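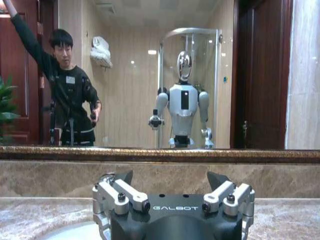
Myrto Tzanetos

Nunmont, October – Edley Homes has finished refitting the bathrooms at Lovley Court, its apartment building on the east side of Nunmont. All 64 apartments now have new countertops, mirrors and fixtures, and the building's hot water lines have been replaced from the basement up.

The work was carried out by Mihăilă Interiors, a local contractor, over 6 months. Residents stayed in their homes for most of that time. Each apartment was without its own bathroom for 2 days, and guest suites on the ground floor were kept open for anyone who needed a shower or a place to sleep.

The larger apartments have marble countertops and glass shower enclosures. Smaller units keep their tubs, with new faucets and a hand shower on a sliding rail. Mirrors in every apartment are wider than the ones they replace, which residents asked for in a survey Edley sent out before the plans were drawn up.

"The old pipes were the reason we started," said Myrto Tzanetos, property manager at Edley Homes. "People on the top floor waited a long time for hot water in the morning. Once the walls had to be opened anyway, it made sense to do the rest."

Edley expects the new fixtures to lower water use across the building and will share the first readings with residents in the spring. Rents under current leases will not change as a result of the work.

Old sinks and cabinets in good condition were cleaned and offered to residents first. Whatever was left went to a salvage yard in Nunmont, where it is on sale to the public.

The hallways are next. New lighting and carpet will go in one floor at a time, starting at the top, and notices will be posted by the elevators before work begins on each floor.

Residents with questions about their new fixtures can stop by the management office in the lobby, or call extension 553 from any house phone. The office opens at 9 a.m.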